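3.2 Task set-up and student groups

The course ran in the spring term at Umarden, with students working in groups of two or three. Each group was given the same household task and the same arm, and had to write, test and report on its own control program. The task was taken from an earlier exercise by Murín and Quezada, in which the arm had to move items between an inner cooking pot and a rice cooker. We kept the household setting because the students already knew what a good result looked like, and so could judge their own work without much help from us.

A trial began with the arm parked above the table and ended when the student at the keyboard stopped it. Groups could place the cooker and the pot where they liked, provided both stayed on the table. Most groups also left other household things at the back, as the marking scheme gave credit for programs that coped with a crowded workspace. Safe speed limits were set in the Gastevach controller and could not be changed from the student accounts.

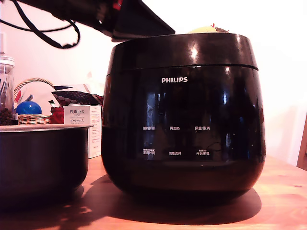 Figure 4. Student trial with the rice cooker and inner pot.

Glossy surfaces caused more trouble than we had planned for. Reflections on the cooker body were often taken for edges, and the rim was then placed too high or too far to one side. Two groups dealt with this by moving the lamp. The Fukura group fitted a curve to the rim and ignored the front of the cooker altogether, and this worked well enough that we have added it to the course notes. The Pešek group used fixed positions and lost marks when the cooker was turned.

In all, 193 trials were logged by 7 groups. We left out 5 trials in which the log file was incomplete. A trial was marked as a success if the item ended up inside the cooker and the cooker itself had not been pushed along the table. Students marked their own trials first, and one of the authors then checked them against the video. Where the two marks differed, the author's mark was used. The results for each group are given in Section 4.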